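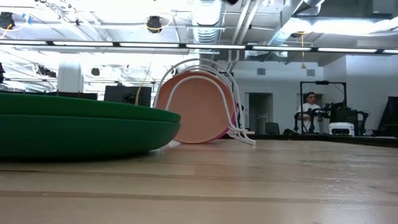

How far ahead do you need to book a moving truck?
Three weeks if you're moving midweek, six if it has to be a weekend at the end of the month.

ok so people keep asking me this since I posted about the move so. thread. typing between boxes, sorry in advance

Background: two bedroom, third floor, no elevator. Stavham to Sequeira, 454 miles door to door. Me, my sister Teresa, one cat

First quote I got was for a full service crew and I laughed out loud on the phone. Second was $905 for truck + two guys at the loading end only, we drive and unload ourselves. Took that one

Get the quote in writing. By email, with the floor number in it. Stairs fee is where they get you. Mine had "ground floor" typed in and I only caught it the night before

Boxes. Do not buy boxes until you've tried the liquor store and the pharmacy. Pharmacy ones are small and clean and all one size so they stack. Ask what day the delivery comes

Books in small boxes. I know everybody says it. I still filled a big one with cookbooks and had to unpack it on the landing

Plates go on edge, like records, not flat. Paper between each one, a towel at the bottom, a towel on top. Bowls can nest. Glasses in socks (clean socks)

Tape: one good roll beats four cheap ones. Also the tape gun will disapear. Tie a ribbon on it or something

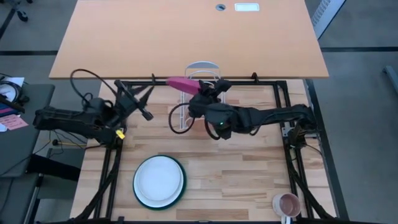 Page last changed: 2022-01-10

Adding more bc the replies are full of good questions

Utilities. Call the old place AND the new place the same morning. Power I got done in one call. Water wanted a form. Internet wanted to sell me a phone line, then a tv package, then transferred me to someone who asked for my address in the town I was leaving

Have the power shut off the day AFTER you hand over the keys. You will want lights when you're scrubbing the oven at 11 at night

Mail forwarding takes longer than they say. Put it in two weeks early. My friend Griet Koster did hers the day she left in August and her car insurance renewal went to a stranger for a month

Deposit stuff. Take video of every room, empty, windows and all, and say the date out loud while you're filming. Open the cupboards. Film inside the fridge. Run the taps

Landlord tried to keep $180 for "carpet wear." I sent him the video from move-in with the same stain in it. Got the $180 back in four days, no note, nothing

@ Aurel Dumitrescu asked about tipping. I gave each guy $80, cash, at the end, plus sandwiches. Idk what's normal where you are. Three flights of stairs and a sofa bed. I would've given more if I had more

The sofa bed. Measure the sofa. Measure the door. Then measure the hallway turn, that was the one I skipped. Legs unscrew on most of them, look underneath first

Mattress bags are worth it. It was drizzling the whole time we loaded

Cat: in the bathroom, door shut, sign on the door, before anybody shows up. Food, litter, an old sweater. Last thing into the car. She yelled for the first hour and then slept like a loaf
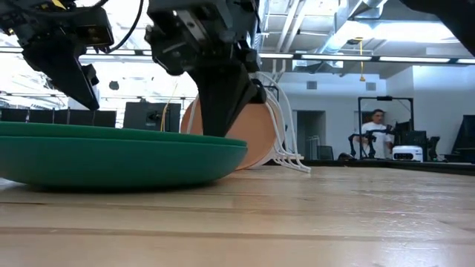 Moving Notes, issue 80

back again, had to return the truck

RETURNING THE TRUCK: photo of the gas gauge, photo of the mileage, all four sides. Then do it again in better light. Fill up close to the drop off, not when you first get into town like I did, ended up paying twice

Also check how late the lot is open. Ours closed earlier than the website said and Teresa had to talk her way in

First night box. Mine had: sheets, towels, toilet paper, phone chargers, kettle, two mugs, the good knife, cat food, screwdriver, trash bags, meds. Forgot a shower curtain. Big puddle

Label boxes on the side not the top!! You can't see the top once they're stacked. Room + one word. "Kitchen - pans." "Bedroom - lamp." I have three that just say "stuff" and I'm scared of them

Amparo Pacheco in the replies says number the boxes and keep a list on your phone. Better than what I did. Do hers

Beds first. Put the bed together before you open a single other box. We did kitchen first and ended up eating toast at midnight and sleeping on the floor next to a pile of bed slats

Then bathroom, then whatever makes coffee. The rest can sit. We still have a wall of boxes in the front room and the cat has claimed the tall one

Maximiliano Collado wants the spreadsheet, it's ugly but ok, will post it tonight if the internet guy comes. He's due between 8 and 5 lol

someone asked if I'd do it again without full service. yeah, but from a first floor

gotta go, doorbell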